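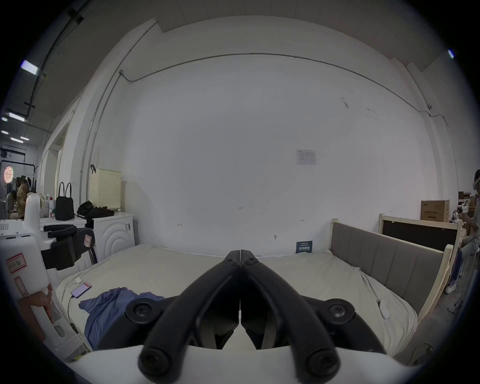
bed, early evening. phone charging again

July and I am so behind. Quick one before dinner.

Bedroom got maybe half done. Cream sheet is on and pulled flat, took me 3 tries, the corner by the wall kept popping off. Put the blue thing down on the bed to fold and then did not fold it. Typical. It's still in a heap as I write this, and I'm sitting next to it.

The headboard I like more every day. Gray, padded, pale wood around it. Jamshid Daneshvar said the wood needs oil or it'll mark – he's probably right, he usually is about wood, but I like it bare. Will ask at Fallahi when I go for hooks. He also says 300 was too much for the bed. Well it's bought now.

Boxes. Still boxes. The stack on the right hasn't moved since we came here from Ullach and I've stopped seeing it, which is bad. Plan was one box a night. Did none Monday-ish, none since. Tonight I opened one for 15 minutes, found the good scissors and a bag of curtain rings, closed it agian. Counts.

Other wood panel is still leaning on the wall. Needs to go somewhere. Behind the wardrobe? If we ever get the wardrobe. Sarholm says almost 3 weeks for delivery and they said that last time too.

White wall – leave it or paint it? Mum's for a green. I held up the Nuditz card this morning and it looked like a dentist's. Leave it for now.

Phone lit up pink and purple on the mattress the whole time, cable all down the side. Must get a real bedside table, keep saying it.

To do tmrw: fold the blue. Hooks. Call Sarholm before lunch, be firm. Pillowcases are in the wash, dont forget them overnight like last time.

Rice is boiling over, going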